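Gilska laundry cell: setup and care notes

Welcome, and thanks for looking after Gilska while the rest of us are away. Most of what you need fits on this page, and anything missing is probably in Wai-kit Chu's head, so please do write to him.

What's in the release
829 episodes of loading and unloading a front-loading drum, 1,490 clips once they are split by garment. Logs are written by Sqalli 2, our recorder, and camera settings live in the Brestberg folder next to the episodes.

Before you power up
Give the overhead cable bundle a gentle look from the head upward. The ties work themselves tight over a long day, and a tight bundle pulls the head off its angle, which then spoils the calibration for everything you record afterward. I like to leave enough slack for a full turn at the waist. Then walk the long black floor cable out behind the robot, well clear of both feet.

Swing the lower washer door all the way open to the left and slide the basket in under it. If the door sits even a little short of its stop, the right forearm will find it — we have replaced one elbow cover already, and I'd rather not order another from Fitier.

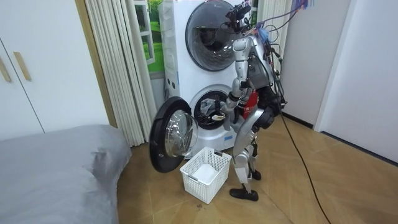

Run the hand check next: open, close, pinch, 4 times over, with a thin cloth between the fingers. If the cloth slips, wipe the fingertips with a barely damp rag and try again before touching the grip settings.

At the end of the day
Park the arms, power down, and wipe lint from the finger joints with a soft brush (the old toothbrush in the drawer is perfect!). Foot soles get a wipe too. The waist joint was last greased in August, so leave that one alone unless it starts to squeak.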